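Memorial Service and Road Closures for the Etness Air Rescue Crew: Frequently Asked Questions

Updated 2018-02-22

The Himport town office has put these answers together for families, residents and visitors who plan to attend the public memorial for the crew of the Etness air rescue helicopter. The page will be updated if arrangements change.

Who is the service for?

The service is for the three members of the crew who died in December when their helicopter went down on the north side of the Batista ridge. They were returning to the Etness base after a supply flight. At the request of the families, their names will be read at the service and are not listed on this page.

Why is it being held now and not right after the accident?

The families held private funerals in December. They asked for the public service to wait until the ridge road was open again, so that relatives from the valley side could travel.

Where will it take place?

In the main hall of the Himport community center. The hall seats 329 people. The first two rows on both sides are kept for the families and for serving crew members from Etness. All other seats are open to the public, and no ticket is needed.

What happens if the hall is full?

The sound will be carried to the sports room next door, which has chairs for another 236. Please follow the ushers if they send you there. Both rooms have level entrances from the parking lot side.

Who will speak?

Innes Kerr, the base commander at Etness, will give the opening remarks. Nafula Mutiso will speak for the families. Rafail Gavalas, who flew with the crew for several years before he retired, will read the names. There will be one hymn and a minute of silence. The program lasts a little under an hour.

Is it a religious service?

Partly. Pastor Vaida Toom will lead a short prayer at the start and another at the end. The rest of the program is not religious, and people of any faith or none are welcome.

Will there be military or uniformed honors?

The crew were civilians, so there will be no gun salute. An honor guard from the fire department will stand at the doors. Retired and serving members of any emergency service may come in uniform if they wish.

Can I bring flowers?

Yes. Leave them on the tables inside the front door. Please take off plastic wrapping first - there is a bin beside the tables. Flowers will be moved to the base gate the next morning and will stay there for a week.

Is food being served?

Coffee, tea and soup will be available in the side room after the service. If you are bringing a dish, hand it in at the kitchen door before the service starts, with your name on the bottom of the container. Dishes that need a full-size oven should be heated at home. 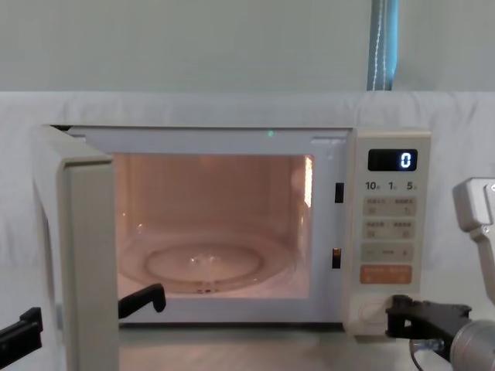 Reading time: 4 min

Which roads will be closed?

Harbor Street will be closed to cars between the library and the community center from two hours before the service until one hour after it. Buses will use the upper road and stop at the school. Emergency vehicles can pass at all times. People who live on Harbor Street can get a pass at the town office, and the pass should be placed on the dashboard.

Where can I park?

The school lot and the ferry lot are both free that day. The lot at the community center is kept for families and for drivers with a disabled permit.

May the press attend?

Reporters are welcome but need to sign in at the side entrance. One fixed camera will film from the back of the hall and the footage will be shared with all outlets. Interviews are not allowed inside the building. The families have asked not to be approached on the way in or out, and requests should go to Thongchai Sriwong at the town office.

Can I watch from home?

Local radio will carry the service live. A recording will be kept at the library for anyone who wants to hear it later. There will be no video stream.

How can I give to the families?

The family fund is held at Trustex and is the only fund the town office has approved. By the time of this update it had received 1123 separate gifts. You can give at the Trustex branch on the square or at the town office counter. Nobody is collecting door to door. If someone comes to your house asking for money in the crew's name, please call the police.

Is the cause of the crash known?

Not yet. The accident investigators are still working and have not said when their report will be ready. The town office has no part in the investigation and can't answer questions on it.

Will there be a permanent memorial?

The town council has agreed to set aside a place for a stone near the base gate. The wording and design will be settled with the families, and the council will take up the cost at a later meeting. Suggestions can be sent in writing to the town office.

Who do I contact with other questions?

Call or visit the town office during normal opening hours and ask for Thongchai Sriwong. For wheelchair seating or a sign language interpreter, please get in touch at least two days before the service.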